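Comdale Shared Workshop - Equipment Tickets

Ticket 462: Two-arm pet corner, right arm stalls and drops off the bus
Opened by: Harriet Alcantara
Opened: Fri 26 April
Bench: back room, bench nearest the sink
Status: Closed, one item carried over
Related: ticket 375 (left arm wrist cable, closed)

Reported problem

The right arm stops partway through a long reach and goes limp at the elbow and wrist. The shoulder usually stays powered. The control program then reports no reply from servo 4, and a second or two later no reply from 5 and 6. The left arm keeps running and finishes whatever it was told to do. Power cycling the right controller brings everything back until the next long reach.

It does not happen with the arm folded or working close to the rail. It happens when the forearm is stretched out toward the left half of the floor, and more often when both arms are moving.

Setup

Aluminum extrusion enclosure with both arms on the front rail, one mounting plate each. Separate controller board for each arm, both below the rail. One 12 V supply feeding both boards through a splitter. The laptop runs Sirusel for motion, with one USB cable per board. Each wrist has a camera, plugged into a powered hub. Pet props on the floor and walls, used for tidying routines: pick up, put back, straighten.

The failing routine is "tent straighten." Both grippers go to the tent, one on each side, and nudge it square to the back wall.

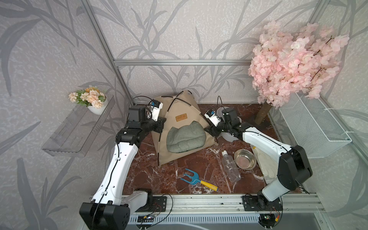
Tent straighten, both arms at the tent. Left gripper is on the pole, right gripper close to the other edge.

What I had already tried before opening this

Swapped the USB cables left to right. Fault stayed with the right arm.
Swapped USB ports on the laptop. No change.
Reinstalled Sirusel and reloaded the saved calibration. No change.
Ran the right arm with its wrist camera unplugged. Still failed, on the third run.
Lowered the speed setting by half. Fewer failures, but it still failed.

Log, entry 1 (Harriet)

Started with power because of the speed result. Put a meter on the right board's input terminals and ran tent straighten with both arms. Supply reads 12.1 V at rest. During the reach the meter dipped to 11.4 and came back. That isn't great but the servos should live with it. The meter is slow, so a short dip could be deeper than what it shows.

Disconnected the left arm from the splitter and ran the right arm by itself. It failed on run 6. So sharing the supply makes it worse but isn't the whole story.

Log, entry 2 (Harriet)

Went over the error log from the last week. Every failure starts with servo 4. Servos 5 and 6 come after 4 on the chain, so they would be expected to disappear with it. Servo 3 never drops. That puts the fault in the lead between 3 and 4, or in one of the two connectors on it.

Moved the arm by hand with torque off and a ping running once a second. Folded: all six reply. Half stretched: all six reply. Stretched out and turned left: servo 4 missed pings on and off. Wiggling the lead where it comes out of the elbow housing brought it back and lost it again.

Log, entry 3 (Greenberg)

Looked at this with Harriet after the evening class. The lead between 3 and 4 is too short for the way it is routed. It goes around the outside of the elbow, and when the forearm extends it pulls on the plug at servo 4. We got the same thing on the left arm in ticket 375, only there it was the wrist lead.

Took the elbow cover off. The plug at servo 4 was not fully seated and one crimp had backed out a little. Pushed it in with a pick and it slid out again with a light tug, so the locking tab on that terminal is finished. Don't reuse this lead.

Log, entry 4 (Harriet)

Replaced the lead with a longer one from the parts drawer. The spare leads are in the bin marked Fillier, second row. I took the last long one, so please reorder. Routed it on the inside of the elbow with a loop of slack and one loose zip tie. Checked that the loop doesn't get pinched at either end of the joint's travel.

Repeated the hand test with the ping running. No missed replies in any position, including fully stretched and turned left. Wiggled everything I could reach. Nothing.

Log, entry 5 (Harriet)

Powered tests. I ran the right arm alone first, then both together, at normal speed. I used the tent routine and then the floor routine, where the right arm has to reach low and to the left. The floor routine is the worse test for the elbow because the forearm is nearly level and the joint is holding most of the weight.

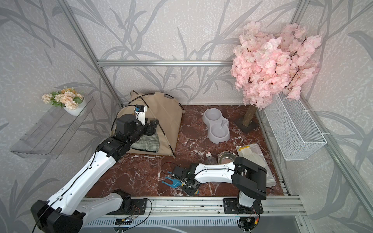
Floor routine, right arm stretched left with the gripper down by the blue grooming tool. Left arm raised near the tent.

27 runs in total, mixed between the two routines. No dropouts on servo 4, 5 or 6. One run stopped on a position error on the left gripper, see below.

Log, entry 6 (Harriet)

Went back to the supply. The splitter was the thin kind with a barrel plug on each leg, and the leg going to the right board was warm to the touch after the long session. Replaced it with a terminal block and heavier wire, each board on its own pair back to the supply. The same meter test now shows 11.9 V at the lowest point with both arms moving. Speed is back to the original setting.

Also changed in Sirusel: start delay on the right arm set to 200 ms in tent straighten, so the two shoulders don't both kick off at the same moment. That can probably come out again. I'm leaving it in for now.

Left gripper position error

This showed up once during the 27 runs. The left gripper closed on the tent pole and could not reach its commanded opening, so the program stopped the arm. That is what it's supposed to do, but the commanded opening was narrower than the pole. Somebody had edited the saved pose. I set it back to the value in the notebook and the error has not come back. If you change a saved pose, save it under a new name and leave the old one alone.

Reply (Greenberg)

Do you want me to put the inside routing on the left arm too? Its elbow lead is the same short length and goes around the outside the same way.

Reply (Harriet)

Yes, once the new leads come in. It hasn't failed yet but the plug is under the same pull. Until then please keep the left arm out of the far right corner.

Cause

1. Short lead between servos 3 and 4 on the right arm, routed outside the elbow, pulling on the plug at full reach. Terminal lock worn out.
2. Undersized splitter adding a voltage drop when both arms moved. This made the first fault show up more often.

Parts used

One long servo lead
One terminal block, four way
Heavier red and black wire, from the shared spool
Two zip ties

If you get the same symptom

Read the error log before swapping anything. The lowest numbered servo that drops is the place to start, and the lead just before it is the first thing to check. Turn torque off, run the ping, and move the arm slowly through its whole range while you watch the replies. Hold the forearm up when you switch torque off or it will come down on the props. The ping script is in the shared folder as ping_chain, and it takes the port name and the number of servos.

If every servo drops together, look at the board and its power feed first.

Carried over

Left arm elbow lead to be replaced and rerouted. Moved to ticket 754, assigned to Greenberg. Waiting on leads.

Ticket 462 closed by Harriet Alcantara.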